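Wynne back stairwell, my walk-through notes, 16 July 2020

Handrail: OK. Solid all the way up, and I really leaned on it!
Treads: two need new grip tape (Elmarie, I know, I said this in March too).
Exit sign: lit. 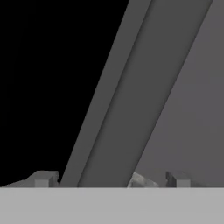
Render: Karabo Modise / Ratemlow

Door closer: FAIL. It slams hard enough to make me jump, so please get Rhun on it before anything else.
Extinguisher: tag current, pin in, gauge in the green.
Storage under stairs: paint cans again, come on, folks. Move them to the shed.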